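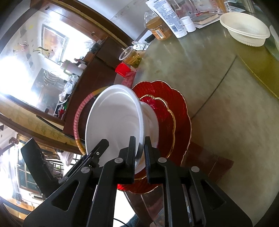
White bowl and red scalloped charger on the glass table.

KUSURA TABLETOP – README

Kusura is a set of notes and pictures on clearing and resetting a shared glass table. The table collects dishes, food jars, tubes, packets and books, and each entry covers one round of putting them back where they belong.

Contents

- notes/ – one text file per round, 72 in all
- pictures/ – 1582 files
- items.txt – the item list, with the shelf or drawer for each

Item groups

Dishes: bowls, plates, chargers. The red charger with the gold-trimmed inner rim is listed as "charger, red". Plates with colored bands go by band color, so the pink and gold one is "plate, pink/gold". Disposable bowls have their own line and are not counted as dishes.
Food: jars, bags, packets. A jar inside a bag is one item.
Small goods: tubes, bottles, small boxes.
Paper: books and loose sheets.

Order of work

Ceramic and glass come off first, then food, then small goods. Books go last. Cups with liquid in them are handled before anything near them is moved. The charger stays on the table if the next round is a place setting.

Known problems

Rounds from January use the old names for the shelves (Serby and Arango). items.txt has the new ones. Barcodes were not recorded – do not try to match items by them.

Last changed 2000-05-18, Jamila Gamage

Related
Kundier drawer notes
Serby shelf list
Arango place settings

Contact: Jamila Gamage | Copyright Kusura | Back to top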